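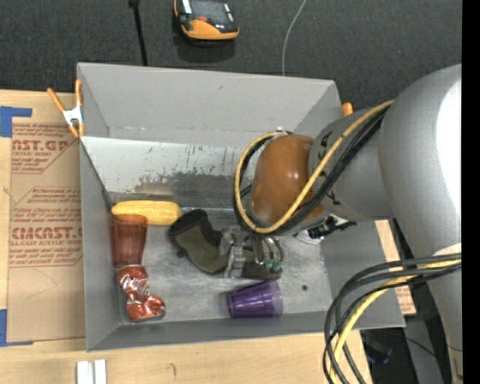

Trindwood tip shop open day, notes typed up fast before I forget it all. Went for the free tour and the sausage sizzle, stayed most of the day, came home with a lamp and sunburnt ears. If you've never been, it's the reuse shed at the front of the transfer station, before the weighbridge, so you can drop stuff off without paying. A purple cup in the bottom of a grey bin, a scuff or two on the walls, whitish scratches over the floor of it. Nothing stays shiny out there.

Getting there. Left at the servo, past the footy oval, follow the signs, ignore the sat nav which wants you to go in via the truck gate. Parking was on the grass. Muddy at the low end. A ute got bogged before ten and had to be towed out by another ute, big cheer.

Tour first. Groups of 25, put your name on the sheet at the gate, hi-vis and closed shoes (they turned back a bloke in thongs, he went and bought a pair of runners out of the shop, fair play). Our guide was Omar Nassar, site supervisor, very good, talks quick, knows every pile. Started us at the drop-off bay and worked through the shed in the order the stuff goes.

Drop-off bay. You pull up, they have a look, they say yes or no on the spot. Yes to: crockery, books, tools, bikes, hard furniture, plant pots, sporting gear. No to: mattresses, cot anything, car seats, helmets, anything with stuffing that's been outside. Omar says the arguments are nearly always over couches. People get quite emotional about a couch. He'd had one fella leave it on the verge outside the gate and ring up later to ask how much it went for.

Then sorting. Long benches, low roof, noisy. Kitchen things down one end, toys in the middle, mystery end by the door. Everybody likes the mystery end. Cables with no owner, lids, feet off things. There's a jar for keys. I asked what happens to the lids and was told they go back to the kitchen end every arvo for one last try and then it's recycling or landfill. Fair enough, I've got a drawer like that.

Electrical. Caged off at the back. Everything with a plug gets tested and tagged or it doesn't go out, no exceptions, and the tester is only in on certain days so there's a backlog. A whole wall of toasters waiting. They had a Storau slow cooker on the bench with the base off and let us see the inside, which is mostly air?? Kids were more interested in the stool that spins.

Bike corner was the pick of it for me. Frames hung up high, wheels underneath, and a repair stand anyone can book for $8 an hour with the tools thrown in. Bloke there was rebuilding a ladies' Yook with the step-through frame, mustard coloured, lovely thing. Not for sale, I asked. Twice.

The pit. Last stop and a bit sobering. You stand up on the platform behind the rail and look at what didn't make it. Plenty of perfectly ordinary stuff in there, chairs mostly, wet cardboard, a trampoline. Smell wasn't as bad as I thought, the wind was behind us. The loader was parked up for the day so the kids could sit in it (queue very long, we skipped, tears). Omar made the point that once it goes over the edge it can't be fished out, insurance, so if you want something saved you have to bring it in at the front and not tip it with your load. Didn't know that. I reckon half the people on the tour didn't either, you could see them thinking back.

Somebody asked what the shed saves from the pit in a year and he had a tonnage but I didnt write it down. Sorry. It's on the board by the toilets.

Lunch. Sausage in bread $2, onions extra if you smiled nicely, no veggie ones left by noon, which was poor, they ran out last year as well. Coffee from the Umon van, long wait, decent flat white. Bring your own mug and you got a bit off. Plenty had bought a mug in the shop to do it, so the queue was full of Best Grandad and old radio station logos. Shade was one gazebo. Take a hat.

Talks. Caught half of the worm farm one (good, sat on a hay bale) and missed the chair re-caning, full up. They could do with putting that one on again in the afternoon, people were standing outside the door trying to see in. The mending table was going all day and that was quieter, got a button put back on my jacket and was shown how to do it properly, with the little shank of thread behind. Been doing it wrong for thirty-odd years.

The shop itself. Went in last, mistake. By then the good chairs had gone. Still heaps of glassware, more fondue sets than one town should have, vinyl in milk crates (mostly brass bands), and a rack of curtains nobody had measured so you're guessing. Prices a mix. Books cheap as. Furniture has crept up, saw a sideboard for 200 with a door missing, hmm. Everything on the outside tables was pay what you like and that's where I got the lamp. Brass-ish, heavy, ugly shade, will change the shade. It has its tag so the electrical people have been over it.

Cash and card both fine. Card machine dropped out for a bit after lunch and it all backed up past the crockery, so have some coins on you.

Access stuff, as a few of you asked after my last one. Shed is flat concrete, fine for a pram or chair. Grass parking not fine. The pit platform is stairs only, no ramp, though they'll walk you round to the low side if you ask at the gate. Toilets clean, one accessible, key from the counter. No dogs past the gate, water bowl and a tie-up rail out the front.

What I'd do differently. Get there at opening. Shop FIRST, stick your finds in the car, then tour. Book the workshop ahead. Gumboots. Clear out the boot the night before so you can drop off on the way in, we went with an empty car like dills and had a box of saucepans sitting at home in the hall the entire time.

Next one is pencilled in for September if they can get the gazebos, they're after a second one so if your club has a spare let the office know. Regular shop hours are on the gate. Will put up the lamp when I've found a shade for it, definately not keeping the one it came with.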